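Putting the Stockroom on Yellow Shelves
Kestside, 2/3/20

For most of December the back room at the Goel parts store in Rarnton had no shelving to speak of. Trays were stacked on the carpet, and small parts lived in coffee cans. Finding a part for an order could take 3 trips across the room.
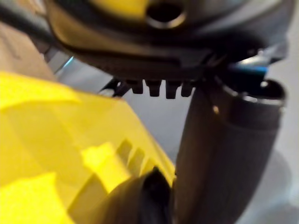
Plistness wrote in to say that cans work fine if people put the lids back on, and that shelves only give dust a place to land. The store tried lids for two years. They went missing.

The new unit is metal and cost $600 with delivery. It was set at an angle to leave walking space. Black trays go on top, where they are easy to reach, and small pieces go below. 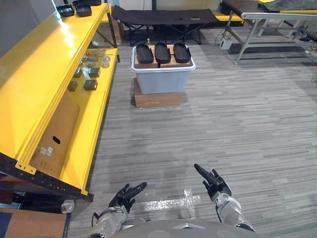 Bins were the next question. A clear-sided one shows what is running low, but on carpet it drags, so the store raises its bins on flattened cardboard. Wooden blocks can be packed underneath when the trays need to sit near the rim. 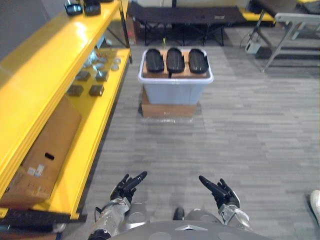
Yellow shelving with small blocks and silver metal parts above a cardboard box.

Boxes with handle holes stay low, with the labels facing out. Larger molded pieces are harder to place, and the staff moved them twice before settling on the top shelf.

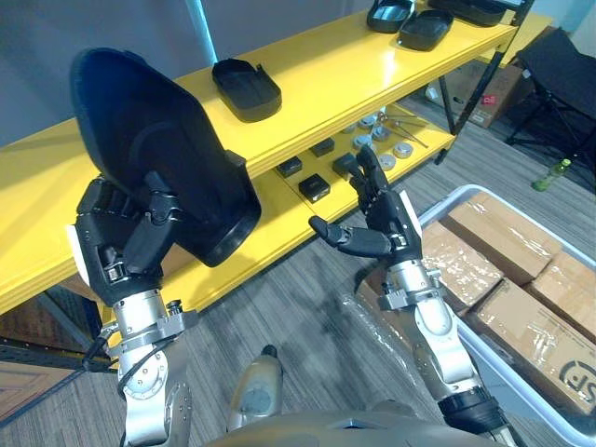 A second unit is on order for the other wall. It will be the same height, with deeper shelves for the long stock.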